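4.2 Equipment planning and gripper selection

The budget for the handling cells was fixed before the task list was complete, so the purchase order had to be split into items that could be decided early and items that could wait. Arms, posts and tables fell into the first group. Grippers, finger sets and wrist cameras fell into the second, and 10 per cent of the equipment line was held back for them. This share was set at the Lultuseck planning meeting and was not revised later.

Three gripper types were compared on purchase price, spare-part price and the staff time needed to change fingers. Suction was ruled out at the quotation stage: the food items in the task list have curved or lobed surfaces, and the cost of a vacuum supply would have fallen on each cell separately. Of the two remaining options, the soft-fingered unit from Prisley was cheaper to buy but needed new fingers after around 3,000 closures. The rigid two-finger unit cost more at the outset and had no scheduled finger replacement within the project period. Bread rolls were used as the reference item for the comparison (Figure 3), as they can be bought locally at low cost and do not require chilled storage.

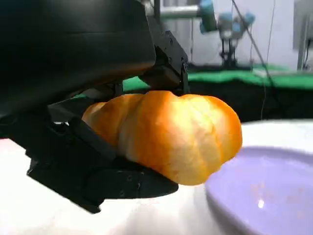
Figure 3. Two-finger gripper closed on a bread roll, seen from the wrist camera. A plate is at lower right; a second arm stands in the background.

The grasp in Figure 3 places one finger on top of the roll and the other beneath it. Access from below has to be allowed for when the table layout is drawn up, and it affects the choice of finger length. Long fingers were therefore ordered for all cells, at 314 euros per pair. Short fingers were left out of the first order – they can be added from the reserve if later tasks call for them.

Running costs were estimated separately. Consumables (food items, plates, cleaning cloths) were entered as a monthly sum per cell, while cables and fasteners were entered as a single sum for the whole site. Cleaning was costed as staff time. The Cáceres site had at first booked it under maintenance, and its figures were moved to the staff line in September so that the two sites could be compared.

Delivery times differed more than prices did. The supplier, Cedano, quoted the same unit price for small and large orders, and there was no saving to be had from buying ahead of need. Orders were placed cell by cell – the second only after the first had passed its acceptance check. The order schedule and the full cost sheet were prepared by Sarita Kanaujia and are given in Appendix B.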